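Flasano Wrist-View Demonstration Pack
Simulated pick-and-place episodes for imitation learning

Overview

We were slow to sell simulated data and we are still not entirely comfortable doing it. Most of what gets advertised in this line is padded: the same grasp replayed with the lights turned up and down, then counted as new. The Flasano pack is smaller than its rivals and costs more per episode. If you want a big number to put on a slide, Vellidness or one of the other bulk sellers will serve you better.

The pack holds 700 episodes across 9 household layouts. Every episode was driven by a person with a hand controller, inside the simulator, from first reach to release. We don't generate trajectories with a planner and call them demonstrations. Planner paths are tidy, people hesitate, and a policy trained only on the tidy kind tends to fall apart at the first bad approach.

What you get

Wrist camera and fixed camera streams for each episode
Joint positions, gripper opening and commanded actions, time-aligned
A plain-language task line for each episode, written by the operator
Success and failure labels, checked by a second person
Scene files for all 9 layouts

133 of the episodes are failures. We left them in and labeled them. Buyers who don't want them can filter on one field.

About the wrist view

The wrist stream is the part that draws complaints, so please look at some before you order. 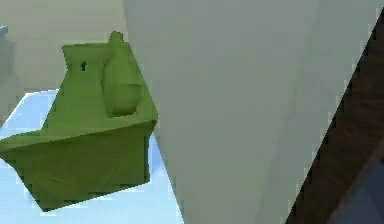

Wrist cameras are sold as if they solve occlusion, and we don't believe they do. They trade one blind spot for another. Once the arm is in close, a finger can fill the center and right of the view, and with a green object like this one you are left with the rounded knob, the scooped hollow beside it and one slanted face, while whatever lies behind it on the right is partly hidden. A model has to learn from that, because a real wrist camera will hand it the same problem. Graham Marsden, who runs our collection desk, was asked by an early customer to delete every episode with heavy finger cover. He refused, and we think he was right. Use the fixed stream alongside it.

Surfaces are plainer than real ones. Solid-color objects with soft shading are easy to render and easy to overfit. We offer texture randomization as a switch in the scene files, and we make no promise that it closes the gap to a real kitchen. In our own trials it helped on some tasks and did nothing on others.

What we won't claim

We publish no transfer score. Soudabeh Hosseinzadeh reviewed our early figures in March and found that they moved more with the choice of test objects than with the data. Until we have a test we trust, the box on the comparison chart stays blank.

Ordering

A sample of 200 episodes can be bought on its own, and the price comes off the full pack if you upgrade. The license covers one organization, research or commercial use, no resale. Questions about file formats are answered on Tuesday afternoons – please send the episode number and the name of your loader.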